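동네 빨래방 소리 지도 만들기: 생활소음 조사 프로젝트 보고서

작성: 왕동현 (Dong-hyun Wang)
같이 한 사람: 명옥희, Mudassar Virk

1. 왜 하필 소리였냐면

처음에 우리 조 주제는 '원룸촌의 쓰레기 배출'이었어요. 그런데 주제 발표 때 보니까 다른 조도 똑같은 걸 들고 왔더라고요. 급하게 회의를 다시 잡았는데 옥희가 시험 기간 얘기를 꺼냈습니다. 자기 방은 옆 건물 1층이 빨래방이라 밤 11시만 되면 벽에서 낮은 웅 소리가 난다고요. 처음엔 짜증 났는데 방학 때 본가에 갔더니 오히려 그 소리가 없어서 잠이 안 왔대요. 그 말을 듣고 셋 다 "어 이거다!" 했습니다. 같은 소리가 누구한테는 소음이고 누구한테는 자장가라면, 숫자로만 재서는 모르는 게 있겠다 싶었거든요.

그래서 정한 질문은 이겁니다. 원룸촌 사람들은 밤에 들리는 생활 소리 중에서 어떤 걸 참을 만하다고 느끼고, 어떤 걸 못 참는가.

2. 어디서 어떻게 했나

조사한 곳은 학교 후문에서 내려가는 골목이고, 빨래방 두 군데(테르사이드, 소스브리지)와 그 주변 건물들이에요. 4월 한 달 동안 다녔습니다. 방법은 두 가지였어요.

하나는 설문입니다. 종이로 하려다가 무다사르가 말려서 온라인으로 돌렸고(말려 줘서 고맙습니다 진짜), 답을 232개 받았습니다. 소리 이름을 죽 적어 놓고 '전혀 안 거슬림'부터 '못 참음'까지 다섯 단계로 고르게 했어요.

또 하나는 인터뷰예요. 골목에 사는 사람 13명을 만났고, 한 명당 15분으로 잡았는데 이 시간은 거의 안 지켜졌습니다. 다들 소리 얘기만 나오면 할 말이 엄청 많으시더라고요. 윗집 얘기로 시작해서 전 남자친구 얘기로 끝난 인터뷰도 있는데 그건 본인 요청으로 뺐습니다.

소음 측정은 휴대폰 앱으로 했어요. 지도해 주신 휴 젠킨스 선생님이 휴대폰 마이크로 잰 값은 기기마다 달라서 절대값으로 쓰면 안 된다고 하셔서, 한 대로만 재고 장소끼리 비교하는 데만 썼습니다. 그래서 이 보고서에는 데시벨 숫자를 안 넣었습니다.

3. 나온 것들

제일 의외였던 건 소리 크기랑 불쾌함이 따로 논다는 거였어요. 우리가 잰 것 중에 제일 컸던 건 배달 오토바이인데, 설문에서는 중간쯤밖에 안 됐습니다. "금방 지나가니까"라는 답이 많았어요. 반대로 의자 끄는 소리는 앱에 거의 잡히지도 않는데 '못 참음'이 제일 많았습니다.

인터뷰를 정리하다 보니 사람들이 자꾸 비슷한 말을 했어요. 언제 끝날지 아는 소리는 괜찮다는 거예요. 파토스 트라이코프스키 씨(골목 안쪽 건물에 사는 교환학생입니다)는 이렇게 말했어요. "세탁기는 탈수하면 끝나요. 윗집 전화는 언제 끝나는지 몰라요." 우리가 회의 때마다 제일 많이 인용한 문장이에요.

또 하나, 소리 내는 사람을 아느냐 모르느냐도 꽤 컸습니다. 엘리베이터에서 인사라도 해 본 이웃이면 발소리 정도는 넘어간다고들 하셨어요. 옥희는 이걸 더 파고 싶어 했는데 설문에 관련 문항이 없어서 인터뷰로만 남았습니다. 문항 짤 때 생각을 못 한 게 두고두고 아쉬워요.

4. 빨래방 소리만 따로

원래 출발점이 빨래방이었으니까 여기는 좀 자세히 써 볼게요. 처음엔 '세탁기 소리'를 하나로 묶었다가 인터뷰 몇 번 만에 나눴습니다. 물 들어가는 소리, 돌아가는 소리, 탈수 소리, 끝났다는 알림음, 문 여닫는 소리. 이렇게 다섯 개로요. 답하는 사람마다 떠올리는 소리가 완전히 달랐거든요.
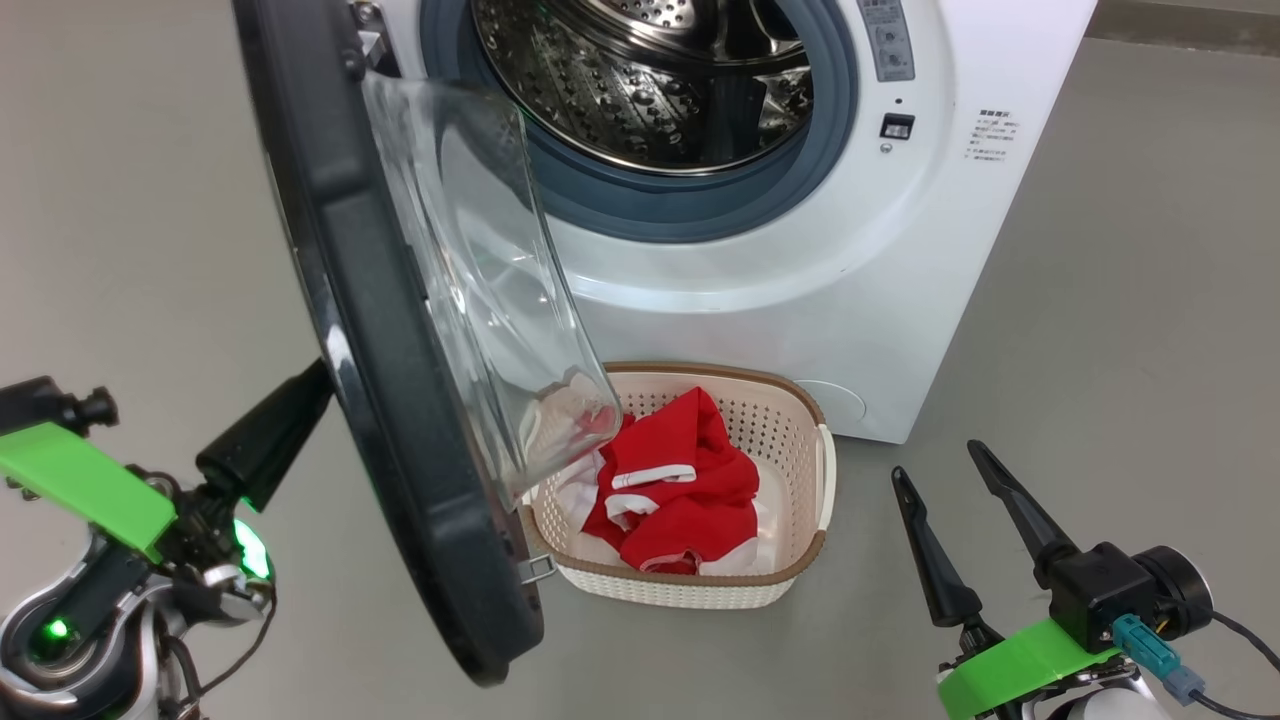 나눠서 물어보니까 돌아가는 소리는 싫다는 사람이 별로 없었어요. 문제는 알림음이랑 문 닫는 소리였습니다. 특히 새벽에 누가 문을 쾅 닫으면 그 한 번 때문에 깬다는 분이 계셨고, 알림음은 멜로디가 머리에 남아서 싫다는 의견이 나왔어요. (저도 이 조사 끝나고 샤워할 때 흥얼거립니다…)

소스브리지 쪽에는 밤에 문을 살살 닫아 달라는 쪽지가 붙어 있었는데, 그 옆 건물 주민 인터뷰에서는 문 소리 얘기가 안 나왔습니다. 쪽지 덕분인지 벽이 두꺼운 건지는 우리 조사로는 알 수 없어요. 발표 때 이걸 결론처럼 말했다가 선생님께 바로 지적받았습니다. 맞는 말씀이라 보고서에서는 '그런 차이가 있었다'까지만 적습니다.

5. 모자란 점

일단 답한 사람이 거의 다 학생이에요. 골목에 오래 사신 어르신들 얘기는 못 들었고, 밤에 일하시는 분들은 낮 소리가 문제일 텐데 그것도 빠졌습니다. 그리고 시험 기간이랑 겹쳐서 다들 예민할 때였다는 것도 감안해야 할 것 같아요.

지도는 종이에 손으로 그렸습니다. 옥희가 소리마다 색을 정해서 칠했고, 원본은 과방 게시판에 붙여 뒀어요. 다음에 누가 이어서 한다면 설문에 "그 이웃과 인사해 본 적이 있나요?" 이 문항은 꼭 넣어 주세요. 설문지 파일은 무다사르가 갖고 있습니다.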